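Terminologiearbeit in kleinen Übersetzungsabteilungen

20. November 2022

Der vorliegende Beitrag fasst Beobachtungen zusammen, die sich im Verlauf mehrerer Jahre bei der Pflege einer mehrsprachigen Terminologiedatenbank ergeben haben. Er richtet sich an Kolleginnen und Kollegen, die in kleineren Abteilungen tätig sind und neben der laufenden Übersetzungsarbeit auch für den Wortbestand ihres Hauses Verantwortung tragen. Eine vollständige Einführung in die Terminologielehre ist nicht beabsichtigt.

## Ausgangslage

Bei der Übernahme der Abteilung fand die Verfasserin drei voneinander unabhängige Wortlisten vor. Die älteste war als Tabelle geführt worden und enthielt 2000 Zeilen, darunter zahlreiche Doppelungen und Einträge ohne Quellenangabe. Die zweite stammte aus dem Projekt Skada und war fachlich sorgfältig, jedoch ausschließlich deutsch-schwedisch angelegt. Die dritte lag im Übersetzungssystem Traduvix und wurde bei jedem Auftrag automatisch herangezogen, obwohl ihr Inhalt zuletzt vor der Umstellung der Produktbezeichnungen geprüft worden war.

Aus diesem Nebeneinander ergaben sich Widersprüche, die den Auftraggebern nicht verborgen blieben. In einer Betriebsanleitung für die Firma Cungate erschien dieselbe Abdeckung als »Deckel«, »Haube« und »Klappe«. Die Beanstandung war berechtigt und gab den Anlass, die Bestände zusammenzuführen.

## Grundsätze der Bereinigung

Ein terminologischer Eintrag beschreibt einen Begriff. Die Benennungen in den einzelnen Sprachen werden diesem Begriff zugeordnet, einschließlich der Synonyme und der nicht zugelassenen Formen. Diese Begriffsorientierung ist in der Fachliteratur unbestritten, wird in der Praxis aber häufig aufgegeben, sobald Termindruck entsteht und eine schnelle Gleichung aus zwei Wörtern genügt.

Für jeden Eintrag wurden folgende Angaben als verbindlich festgelegt:

- Definition in der Ausgangssprache
- Vorzugsbenennung je Sprache
- Quelle der Benennung
- Status (zugelassen, veraltet, gesperrt)
- Datum der letzten Prüfung

Auf weitere Felder wurde verzichtet. Eine frühere Vorlage hatte 20 Felder vorgesehen, von denen die meisten leer geblieben waren. Grammatische Angaben werden nur dort ergänzt, wo das Genus schwankt oder der Plural Zweifel aufwirft.

Bei der Definition hat sich eine strenge Kürze bewährt: Oberbegriff, unterscheidendes Merkmal, Ende. Längere Erläuterungen gehören in das Anmerkungsfeld. Wer in der Definition bereits den Verwendungszweck, die Ausnahmen und die Firmengeschichte unterbringt, erschwert den Vergleich mit Nachbarbegriffen erheblich.

## Zum Umgang mit Behältnissen

Besonders ergiebig, und besonders mühsam, war das Begriffsfeld der Behälter. »Wanne«, »Schale«, »Becken«, »Kasten« und »Bottich« überschneiden sich im allgemeinen Sprachgebrauch, und die regionalen Unterschiede sind beträchtlich. Das Schwedische und das Englische gliedern dasselbe Feld jeweils anders. Für das englische »tub« waren in den alten Listen mehrere deutsche Entsprechungen verzeichnet, ohne dass ein Merkmal zur Unterscheidung genannt worden wäre.

Die Abteilung hat sich darauf verständigt, die Form und das Verhältnis von Höhe zu Grundfläche als Merkmale heranzuziehen, den Werkstoff hingegen nur in der Mehrwortbenennung zu führen. »Kunststoffwanne« ist demnach ein Unterbegriff von »Wanne« und erhält einen eigenen Eintrag nur dann, wenn ein Auftraggeber dies verlangt. Im Glossar für das Handbuch Chin, das im September abgeschlossen wurde, ist diese Regel erstmals durchgängig angewandt worden. Die Rückläufe aus dem Lektorat sind seither merklich zurückgegangen – ein Ergebnis, das freilich auch mit dem günstigeren Zeitplan zusammenhängen mag.

Offen bleibt die Frage der Randformen. Für den umgelegten oberen Abschluss einer Wanne stehen »Rand«, »Wulst« und »Bördel« zur Verfügung; die letztgenannte Benennung setzt nach Auffassung der Verfasserin eine Blechbearbeitung voraus und wurde für Kunststoffteile gesperrt. 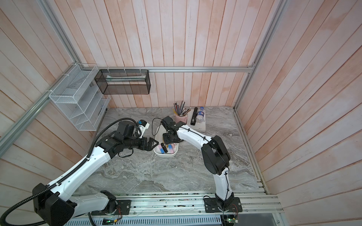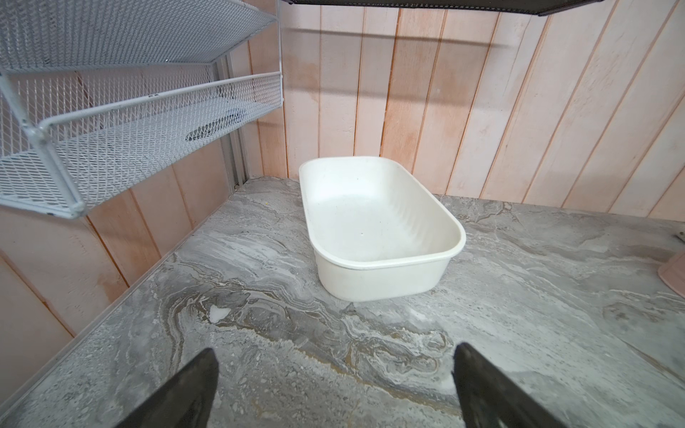 Auf dem zweiten Bild: weiße Kunststoffwanne mit abgerundeten Ecken.

**Wie lange sollte eine gesperrte Benennung in der Datenbank verbleiben?**

Gesperrte Benennungen werden grundsätzlich nicht gelöscht. Sie bleiben mit ihrem Status und einem Verweis auf die Vorzugsbenennung erhalten, damit die Prüffunktion sie in neuen Texten erkennt und ältere Dokumente verständlich bleiben. Eine Löschung kommt lediglich bei Tippfehlern und versehentlich angelegten Doppelungen in Betracht.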